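Jeans folding: the questions that keep coming in

Compiled by Teodor Wieczorek for the Hirkcombe laundry pages. Updated Jun 2, 2020.

## Basics

**Do I have to fold jeans at all?**
No. Denim survives a chair back, a hook or a heap on the floor. Fold them if you want more pairs in a drawer or if you're packing. I don't believe the people who say it makes mornings calmer.

**Isn't hanging better?**
People say so, mostly people selling hangers. Hang them if you have the rail space. I don't.

**Do I need a folding board?**
I tried two, the Rurer and the Molletti. Both are too narrow for my jeans, and both ended up behind the wardrobe. A bed does the job. Smooth the sheet first or you'll be chasing wrinkles that aren't in the jeans.

**What should the finished bundle look like?**
A rectangle, more or less. One leg over the other, crotch point tucked in, then fold up from the hem. A back pocket on the outside is handy, especially if you own several black pairs and the pocket stitching is the only way to tell them apart.

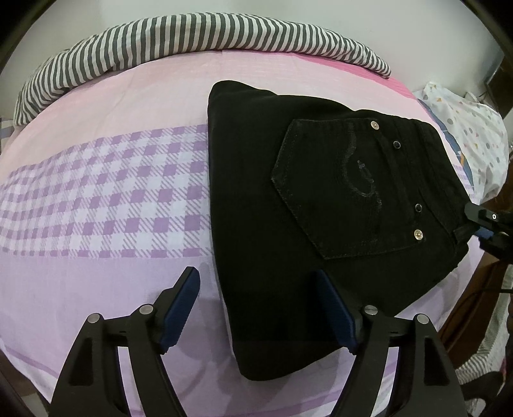
## Standing folds

**Can jeans really stand up by themselves?**
Some can. Stiff denim folded in thirds has a fair chance. Stretch denim mostly sags, whatever the videos claim. Try it on a table before you blame your folding, as a mattress gives under the weight.

**Which end goes up?**
The rounded fold. The loose edges go down and can spread a little, like the feet of a tent. If the layers spread too far, the fold is too tall, so make it shorter and try again. 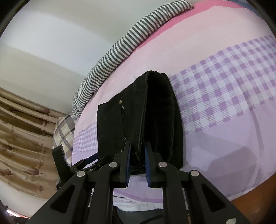 ### Category: Studs, buttons and hems

**Will the rivets scratch anything?**
I've read plenty of warnings and seen very little damage. I'd still keep metal away from a silk blouse. Against other denim, I wouldn't bother.

**Button the waistband first?**
I do, and I zip up too. An open fly makes a lump in the middle of the bundle. Some readers swear it makes no difference. Fine, leave yours open.

**The hem makes one side thicker. How do I fix that?**
Stop the hem a little short of the waistband when you fold up. You won't get it perfectly flat, and I don't trust anyone who says they do.

### Category: Drawers and claims

**Does standing them up save space?**
It saves digging. The jeans are the same size they were before. In my Teixeira drawer I get 3 more pairs in, mostly by squashing them.

**How often should I refold?**
When they fall over.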